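Rinico is a small household linen business in Rosby. We sell cloths, napkins, tea towels and runners, new and second-hand, and we have done so since the shop opened on the corner of Jakum Lane. The second-hand side began as one shelf by the door and now takes up most of the back room.

## What we sell

New stock is mostly plain. We keep white, cream and a few checks in cotton and in linen, and we can hem to length if you bring us your table measurements. The second-hand stock is where the colour is. People bring us printed cloths, party cloths, children's cloths and cloths with mottoes on them, and we take nearly all of it as long as there are no holes.

At present we have 800 pieces on the shelves. 70 of them are printed with words of some sort, usually a greeting, a proverb or a line about the kitchen. These sell faster than we expected when we started.

## How we check things

Every second-hand piece is opened out before it is priced. A folded cloth hides a good deal, and marks often sit along the crease. We drape each one over the back and seat of a chair, look at the face, then turn it and look at the edges. Borders get the most attention. Scalloped and coloured edges fade at a different rate from the middle, and corners are the first place for stitching to go.

If a cloth has a stain that won't shift, it goes in the offcuts basket and is sold by weight. We don't dye over marks and we don't trim a cloth to hide damage without saying so on the label.

Fold lines are left as they are. We used to iron everything before it went out, but cloths came back off the shelf creased within the day, and most buyers wash them first anyway.

## The Ristić cupboard

The tall cupboard at the back came from the Ristić drapery when it closed, along with the cutting table we still use. It has 4 deep drawers, which hold the napkins sorted by size. Please do open them. All we ask is that sets stay together.

## Bringing things to us

We buy in the mornings, up to 100 pieces at a time from house clearances and any smaller number from anyone who calls in. Cloths should be clean and dry. We pay on the spot for anything we can put straight out and offer store credit for the rest. We don't take curtains, bedding or anything padded.

In October we close for a week to sort the back room, and we don't buy during that time. The dates go up in the window.

## Finding us

The shop is at the Rosby end of Jakum Lane, two doors up from the bakery. There is one step at the front and a level entrance through the yard. Ring the bell at the yard gate and we will come round and let you in.

Page last updated June 2024.
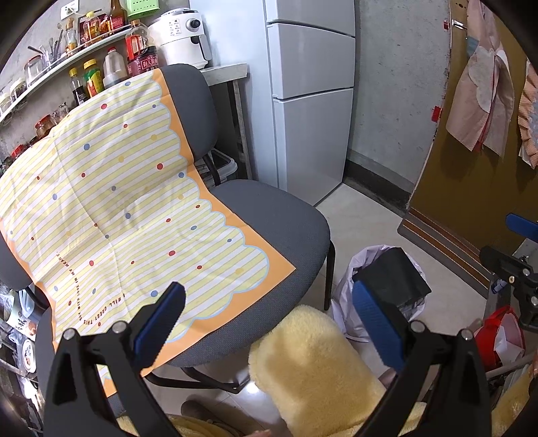
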